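Kalteo Home Forum > Laundry & Cleaning > Bulk buys
Thread: Storing big detergent bottles on their sides?

pimer_fan
Hi all! I finally went in on a multi-pack of the big orange detergent bottles and I am way too happy about it. My shelf is too short for them to stand up, so I want to lay them flat. Does anyone store theirs sideways long term? I love how they look stacked, all that orange, and the ribbed caps are so easy to grab when your hands are soapy.
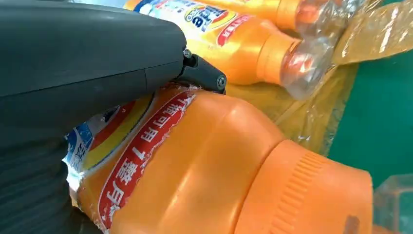 Page 1 of 4

skutico77
Ooh, the big orange caps! Love those. I keep mine on their sides in the hall closet and have since June, no leaks so far. Leave the plastic wrap on until you need a bottle. If one does drip, the film catches most of it and your shelf stays clean.

mopandglow
Gotta disagree with skutico77. Sideways is fine for a car ride, but for months? I lost most of a bottle that way, and it went down behind the dryer where I couldn't reach it. Stand them up on the floor if the shelf is too short.

pimer_fan
Ouch, sorry about the dryer! Was that one opened already, or still sealed?

mopandglow
Opened. OK, fair point, that probably matters.

skutico77
It matters a LOT. Sealed ones go sideways, the one you're using stands up. Easy!

araujo_laundry
Does the red banner say 7 days? I can make out a 7 and the character for day, the rest is sideways for me. If that's how long one bottle is supposed to last, they have never met my kids. We do towels alone 4 times a week, haha.

pimer_fan
I read it as 7 days too! No idea what the full line says.

mopandglow
Since we're on stacking, the cardboard tray is the part people throw out too soon. Keep it! Round bottles want to roll, and a tray holds the bottom ones still. Put all the caps facing the same way so you can pull one out without turning the whole pile. I'd stop at three high, more than that gets wobbly.

skutico77
Yes to the tray, and I like a yellow one, it's cheerful. I fold torn flaps down flat and tape them, otherwise they snag the labels every time you slide a bottle in. Two hands when you lift one on or off, too. They're slippery!
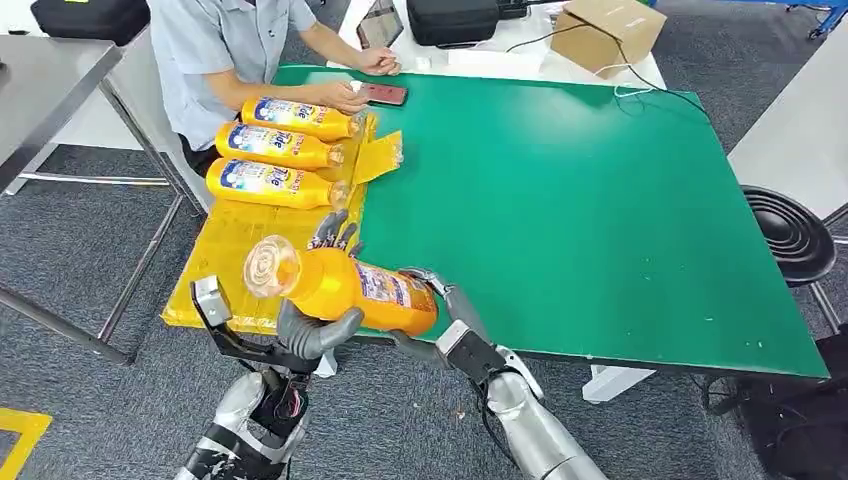

Re: Storing big detergent bottles on their sides?

araujo_laundry
That's a happy little stack! Caps to the right, just like mopandglow said. I'd still get some tape on that flap.

pimer_fan
Tape is on the list! I'm clearing the bottom shelf tonight and the tray goes in first. One bottle stays upright by the washer.

mopandglow
Good plan. Put an old towel under the tray anyway, humor me.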